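Volver a coser los bajos a mano

En abril llevé tres pantalones a arreglar a Goicoechea, la mercería de la esquina que también coge costura, y me dijeron que tenían lista de espera hasta después del verano. Me los traje de vuelta en la misma bolsa. Llevaba años sin coger una aguja para algo más que un botón, pero los pantalones me arrastraban y no tenía otros para ir a trabajar, así que esa tarde saqué el costurero y me puse.

El primero me quedó mal. Marqué el largo con el pantalón puesto, mirando hacia abajo, y al agacharme la tela se movió. Cuando me levanté, una pernera quedaba bastante más corta que la otra. Lo descosí entero, lo planché y lo dejé para el día siguiente. El segundo intento lo hice con el pantalón tendido en la mesa, midiendo desde el tiro con la cinta métrica, y salió derecho.

Lo que más me ha costado es aceptar que hay que planchar antes de coser. Yo quería doblar, sujetar con alfileres y empezar. Si se plancha el doblez primero, la tela se queda en su sitio y sobran la mitad de los alfileres. En vaquero grueso, además, doy un poco de agua en la línea con un paño húmedo y dejo la plancha quieta encima unos segundos, sin arrastrarla.

Para el hilo probé dos cosas. El que tenía en casa era un carrete viejo de algodón, heredado, que se rompía cada dos palmos. Compré uno de poliéster de la marca Flolier, color gris oscuro, que vale para casi todo lo que tengo, y con ese sigo. Corto hebras cortas, del largo del brazo. Las largas se enredan y se acaba perdiendo más tiempo deshaciendo nudos que enhebrando otra vez. 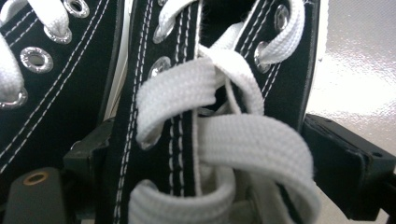 El punto que uso es el invisible de toda la vida, el que se hace cogiendo un par de hilos de la tela de fuera y pasando luego por dentro del doblez. Por el derecho casi no se ve. En los vaqueros no lo hago, ahí va un pespunte a la vista, y para eso he terminado usando la máquina de mi hermana, una Drutimus que pesa como una maleta y que sólo tiene cuatro puntadas. Con una me basta.

Un asunto que no tenía previsto es el largo según el calzado. Hay que decidir antes con qué se va a llevar el pantalón. Con zapato de vestir lo prefiero tocando el empeine, y con calzado plano lo subo un poco. Tengo un pantalón negro que corté pensando en unos botines que ya no me pongo, y ahora me cae raro con todo lo demás. Por eso en los siguientes he dejado dentro toda la tela sobrante que he podido, doblada dos veces. Abulta algo, pero permite cambiar de idea.

He hecho cuentas, porque me lo preguntaron en casa. Los dos carretes, el jaboncillo, unas agujas decentes y una cinta métrica nueva costaron menos que arreglar los tres pantalones fuera. Las tijeras no las cuento, esas fueron un capricho. Las vi en el escaparate de Pradilar y entré sin pensarlo mucho. Cortan muy bien y están prohibidas para el papel.

En tiempo la cuenta ya no sale tan bien. Un bajo a mano me lleva una tarde con la radio puesta, contando planchado y marcado. Una modista lo hace en lo que yo tardo en encontrar el dedal. Pienso seguir llevando fuera las cremalleras y todo lo que tenga forro — intenté abrir el de una chaqueta para ver cómo iba por dentro y la cerré enseguida.

También me he dado cuenta de que miro la ropa de otra manera en las tiendas. Le doy la vuelta al bajo, tiro un poco de la costura, miro cuánta tela han dejado. En muchos pantalones no hay casi nada, un centímetro remetido y sobrehilado, y eso quiere decir que no se pueden alargar. Hace años compraba sin fijarme y luego me extrañaba de que no tuvieran arreglo.

Me queda por hacer una falda de lana que encogió y unas cortinas de la cocina que llevan colgadas con imperdibles desde la mudanza. Las cortinas me dan pereza porque son metros y metros en línea recta. Seguramente empiece por la falda. Si alguien sabe cómo quitar la marca del doblez antiguo en la lana sin dejar brillo, que me lo escriba en los comentarios. He probado con vapor y paño de algodón y la raya sigue ahí.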